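In Defense of the Hook by the Door

My mother had a drawer in her kitchen that would not open past the width of a hand. Something inside it, a ladle or a potato masher, had worked itself upright years before and wedged against the frame, and the whole family learned to fish around in the gap with two fingers. We got string out of that drawer. We got birthday candles, batteries of uncertain virtue, and once a passport. It did not occur to any of us to fix it, and we were not, by most measures, a stupid family.

I have been thinking about that drawer since May, when I made the mistake of reading a book on home organization. I won't give the title. The author has a clear complexion and a great many baskets, and she believes that every object in the house should be put away. Away is where things go in this book. There are closed cabinets in front of other closed cabinets. There is a chapter on decanting. By the end of it the only thing left out in her front hall is a bowl, and the bowl is empty, and I gather this is the point of the bowl.

I would like to argue for leaving things out. I mean a few things, in the open, on hooks, where a person coming in with wet shoes and a bag in each hand can throw them without looking. I'm aware this is not a cause that will fill a stadium.

The case against the hook

Let me be fair to the other side, who are better dressed than I am.

Hooks are ugly when they're full. This is true. A row of hooks with coats on it looks like a line of people waiting to complain about something. Whatever goes on first ends up underneath, and whatever is underneath stays there until spring. In our house the bottom layer of the hall hooks is a raincoat that belonged to a cousin who has since moved overseas, had two children and, I assume, bought another raincoat.

Hooks also tell the truth about you, and visitors can read. A closet can hold anything. A hook holds the tote bag from the conference you said you hated, and the dog leash, and a hat you bought on vacation while under the influence of a nice afternoon. When Nathalie MacPherson, who lives across the street and whose hall is painted a color called Stillholm, comes to our door, I see her eyes go to the hat. She has never mentioned the hat. I would think more of her if she did.

And there is the matter of resale. A real estate agent told me once, in the tone of a doctor discussing my cholesterol, that buyers don't like to see hooks because hooks suggest that the house lacks storage. I said the house did lack storage. She said yes, but there was no need for it to suggest it.

What a closet costs

The trouble with putting a thing away is that it takes two trips. You have to put it there, and then you have to go back and get it, and in between you have to remember. People who sell storage do not dwell on the remembering. They show you the cabinet on the first day, when the paint is fresh and the labels are straight and the owner still knows where the tape measure is.

Come back in the winter. The owner is standing in the kitchen with her hands on her hips, opening doors. She knows the tape measure has a place, because she gave it a place, and she remembers being pleased with the place. She cannot for the life of her say where it is. I own three tape measures for this reason. (I may own four.)

We did once try to do it right. We bought a system. It was called the Talden and it came flat, in eleven boxes I would have sworn were meant for a bigger family, and it cost 600 dollars before the doors, which were extra. I had not known that doors could be extra. My husband put it together over a long weekend, and we did not speak much, and on the last evening we stood in front of it holding hands like people in an insurance ad.

It lasted 8 weeks. I don't mean that it fell down. The Talden is still standing and will outlive us both. But by the end of that time the coats were on the banister, the keys were on the stove, and the shoes had come out of their slim tilting compartments and settled in a heap by the door, where shoes have gathered since people first had floors. The system asked for a small effort each time. You slid a panel, pressed a catch, lifted a lid. It was never very much to ask, and every one of us, several times a day, declined.

I went to the hardware store after that and bought a pack of hooks.

A short word on height

Most hooks are hung by tall people for their own use. If you have children, or a short mother-in-law, or a bad shoulder, hang a second row down low. Ours is at the level of my hip. The children, who in the whole reign of the Talden never once put away a backpack, began hanging theirs up within a day. I had spent years giving talks on responsibility to people who could not reach.

You can go too far with this. There was a stretch when I was putting up hooks the way some people put up shelves of jam. I put one inside the pantry door, one by the tub, one on the side of the bookcase for my reading glasses, which I then wore on my head as before. I put hooks in the garage for the straps and the ropes and the extension cords, all of it the kind of stuff that will tie itself in a knot if left in a bin overnight with nobody near it. That was the best of the lot. A strap on a hook is a strap. A strap in a bin is an evening.
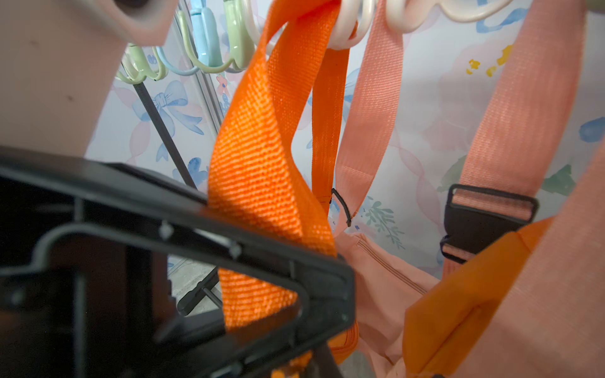

The Wirnalley problem

There was a shop in the town where I grew up called Wirnalley, and it sold, as far as I could tell, one of everything. It had no back room. Whatever they had was hung from the ceiling or nailed to the wall: buckets, bridles, funnels, saws, a canoe. The owner was a silent man named Ó Néill who could put his hand on any item in the place without turning his head, and he did so for 50 years, and when he retired the new people took it all down and put in shelving and a computer.

The new people were nice. They were also unable to find anything. You would ask for a hinge and they would type the word in, and the computer would say that there were hinges, and then all of you would go and look. It was out of business before I finished high school. I am not saying the shelving did it. There was also a highway.

But I think about how he worked in there, and how much of what he knew was stored up on the walls, so to speak, and came down with the buckets. He knew where the funnels were because he walked under them every morning. We are told that clutter is hard on the mind, and I can believe it, having a mind and a lot of clutter. I've seen less said about what it does to a person to have all her belongings behind white doors, so that she lives among them like a guest who doesn't want to be caught opening cupboards.

My friends with tidy houses say that this is an excuse. They may have a point. I have noticed that my theories of the home tend to arrive at whatever I was already doing. When we had the Talden I was, for a few weeks, a great believer in panels.

Where I give some ground

I will give them medicine, which should be shut away. I'll give them knives, taxes, and anything with a face. The good tablecloth can go in a drawer, as can the wrapping paper and the box of cables that fit nothing. If you use a thing once a year, by all means bury it, and make a note of where, and lose the note.

What I won't give up is the daily stuff. The coat, the leash, the keys, the bag, the umbrella, the apron, the colander. These are things we reach for with our minds on something else. They want to be at the end of an arm. A house has to work for people who are late and tired and have just remembered the dentist, and I have never met a basket with a lid that understood that.

My mother's kitchen was sold with the rest of the house a few years ago. Before the movers came I took a screwdriver and a flashlight and went at the drawer. It was the potato masher. It came loose on the second try, and the drawer ran all the way out for the first time since I was small, and in the back, behind the candles, were three rolls of tape, a set of curtain rings and a paper bag full of brass hooks that she had bought and put away.

Four of them are in my front hall now. The hat is on the one nearest the door.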